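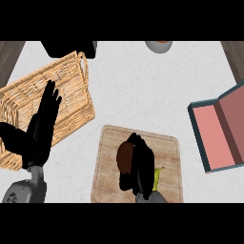
The Bidholm Student Robotics Club is looking for new members for the kitchen project, and we would love to hear from you, even if (maybe especially if) you have never written a line of code.

For anyone who hasn't run into us at the fall fair, we are the group in the basement lab next to the bike room. This year we are entering the Pakico Challenge, a student competition held entirely in simulation, where two robot arms with fingered hands have to sort, pack and put away ordinary things on a kitchen counter. It sounds simple until you try it! Getting a hand to close on something small and roundish without shoving it across the cutting board kept three of us busy for most of a month, and we enjoyed nearly every evening of it.

What we need most are people to drive the arms. You sit down at one of our stations, put on the gloves, and do the task yourself while the computer records what the arms do. Our team has 1,456 good recordings so far and we want to reach 2,000 before the qualifying round in January. We also need people to go back over the recordings and mark where each grasp starts and ends, and one or two patient souls who like building things in 3D and could make us more groceries, dishes and baskets.

New members get a training evening first, with plenty of time to be clumsy. After that we ask for two sessions a week, each running from 5:30 to 8:00 in the evening, and there is always soup. If you can only manage one session, write to us anyway and we'll work something out. Left-handed drivers are very welcome, as our current group leans heavily to the right.

Membership is free. The club has a $300 travel fund for the final, should we get that far, and students in the Bustos program can count the project toward their lab hours (please check with your adviser before you sign up).

To join, send a few lines to the club through the Hikisico student portal, under Clubs and Teams. Tell us what you study, which evenings you have free, and whether you'd prefer driving, marking or modeling. No résumé needed. We answer everybody, usually within a week, though it can be slower during midterms.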